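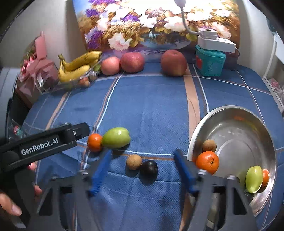 Toalha de mesa Tandis, xadrez azul
Ref. 417 | Marca: Sikska | Coleção: Peixoto Casa

Toalha para mesa redonda ou quadrada, em tecido de algodão com trama espinhada. Fundo azul com riscas finas e faixas mais largas em tom de areia. O fio é tingido antes de ser tecido, pelo que o padrão se vê dos dois lados e a toalha pode ser usada do avesso.

Bainha simples com cantos dobrados na versão quadrada. Na versão redonda a bainha é mais estreita e convém passá-la a ferro ainda húmida, do lado de dentro para fora, para não ondular.

Medidas disponíveis
Redonda, 8 lugares
Quadrada, 4 lugares
Retangular, 6 lugares
Retangular, 14 lugares (só por encomenda)

Para escolher a medida, some ao diâmetro ou comprimento do tampo o dobro da queda pretendida. Para uso diário recomendamos uma queda curta, que não chegue ao assento das cadeiras. O tecido encolhe ligeiramente na primeira lavagem e as medidas indicadas na etiqueta já contam com isso.
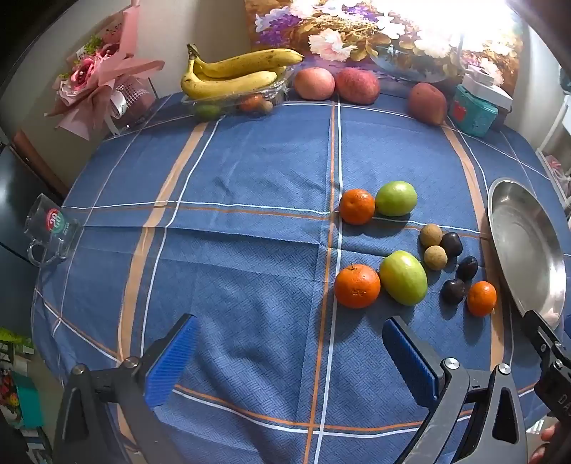
Lavagem e cuidados
Lavar à máquina a 40 graus, com cores semelhantes. Na primeira lavagem, lavar em separado: o azul pode largar alguma tinta. Não usar lixívia. Secar à sombra, bem esticada. Na máquina de secar, só em programa suave. Ferro médio, com vapor.

Nódoas de fruta e de vinho devem ser passadas por água fria logo que possível, antes do detergente. Nódoas de gordura saem melhor com sabão azul e branco, deixado a atuar antes da lavagem. A toalha não tem acabamento antinódoas nem é impermeável. Em mesas de madeira encerada, sugerimos o resguardo Tarklow, vendido à parte, que se corta com tesoura à medida do tampo.

Guardanapos
Os guardanapos da mesma série vendem-se em conjuntos de quatro. Vêm de cortes diferentes do tecido e a posição das faixas varia de peça para peça. Não é defeito e não dá direito a troca.

Entrega e trocas
As medidas em stock seguem no dia útil seguinte. A retangular de 14 lugares é cortada e cosida depois de confirmada a encomenda e não aceita devolução. As restantes podem ser trocadas no prazo de 30 dias, sem uso, por lavar e com etiqueta.

A série em verde foi descontinuada em fevereiro. Restam apenas guardanapos.

Ficha atualizada em 6/9/21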